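Building a Bench Arm in a Shared Workshop
Handout 2: Picking Up Wires, Connectors and Small Boards
Nivon workshop, bench course
Notes by Pejman Mohammadi, revised 2018-10-20

Read before the session. The arm must be mounted, homed and able to run the square test from the first handout. If it fails the square test, fix that first. Nothing below will work on an arm with a loose shoulder joint.

Why wiring is harder than blocks

A wooden block has one shape. The planner can assume that the block it saw is the block it will close on, and that the block will move with the gripper as one piece. A cable allows neither assumption. It bends when a finger touches it, it springs back when released, and the free end goes where the stiffness of the insulation sends it. A twisted pair behaves differently from two single wires of the same gauge, and a pair that has been tied up in a bundle for a long time keeps the curve it was stored in.

For this reason the grasp point is given relative to the connector body and never relative to the middle of the wire. Find the connector, step back along the wire by one finger width, and close there. If the connector is hidden under other strands, move the strands first.

Circuit boards are rigid, which helps, but they are flat and have fragile parts on top. Grip a board by two opposite edges with nothing mounted close to them. Do not grip across capacitors or a terminal block. A round board gives less contact than a square one and will rotate between flat fingers if the center of the grip is off. Keep the closing force low and accept some slip.

The work surface

Light-colored plastic is convenient because dark fingers and most wire colors stand out against it. The cost is glare. Glossy plastic throws the ceiling lights straight back into the wrist camera, and the reflection moves as the arm moves. A clear crimp terminal inside a bright patch is very hard to segment. Yellow strands on yellow plastic are a related problem: the color threshold removes the strand together with the background, and the software reports a broken wire.

Molded containers also have steps, ridges and bosses. Measure the floor height at each level you intend to reach. A gripper that clears the upper level by a small margin can still strike the wall of the lower one on the way in. 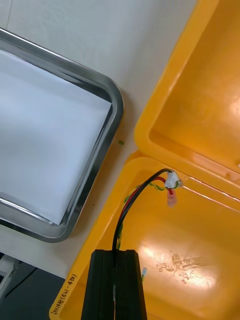
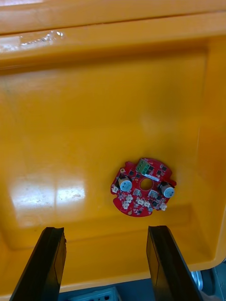
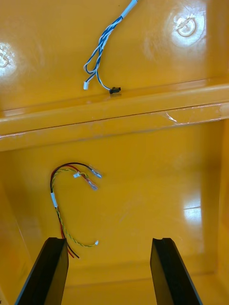 Calibrating the fingers

The Hirkuvel gripper driver reports finger position in encoder counts. On the bench unit, fully open reads 2,120. Yours will differ, so record your own value and write it in the config file under finger_open. Fully closed is set to zero by the homing routine.

1. Power the arm with the fingers clear of all parts.
2. Run the homing routine. Wait for the brake to click.
3. Open the fingers fully and record the count.
4. Close on the steel gauge pin and record the count again.
5. Compute counts per millimeter from the two readings and the pin diameter.
6. Repeat from step 2 with the arm pointed straight down. Gravity changes the result slightly if the linkage has play.

If the readings from the two orientations disagree by more than the play you can feel by hand, tighten the linkage screws and start over. Do not average the readings to hide the difference.

Camera to finger offset

The wrist camera sits behind the fingers and looks past them, so the fingertips always appear at the lower edge of the view. Mark their position on the screen with the fingers open and again with the fingers closed. The midpoint should not shift. If it does, one finger is traveling farther than the other, and every grasp will push the part sideways before holding it.

Lock the camera exposure before marking - automatic exposure will darken the whole image when a reflection enters and the fingertip edges will be lost.

Approach and closing

Approach from above at a steep angle. Stop short of the part, take a fresh image, correct, and then descend. Allow up to two corrections per attempt. If the second correction is still large, back off to the start height and look again.

Close slowly on wires. The Bidden controller has a torque limit that should be set before the first attempt, and the default is too high for thin insulation. After closing, lift by a small amount and stop. Compare the finger count with the expected value for that wire. A count at or near zero means the fingers have missed it.

Never pull on a wire that is seated in a connector. The arm cannot feel the difference between a wire that is free and a crimp that is about to let go.

Shared bench rules

The bench supply from the Lambrechts cabinet goes back with its leads coiled. Leave the emergency stop within reach of the person at the keyboard. Part containers stay open while the arm is powered, and hands stay out of them until the brake is on.

Assignment

Log twenty attempts on a wire bundle and the same number on a small board. For each one, note the finger count after closing, the number of corrections used, and the cause of failure if it failed. Use plain words for the cause: glare, missed, slipped, hit wall, wrong strand. Bring the log as a text file. Groups that rebuilt their linkage in June should include the calibration readings from before and after.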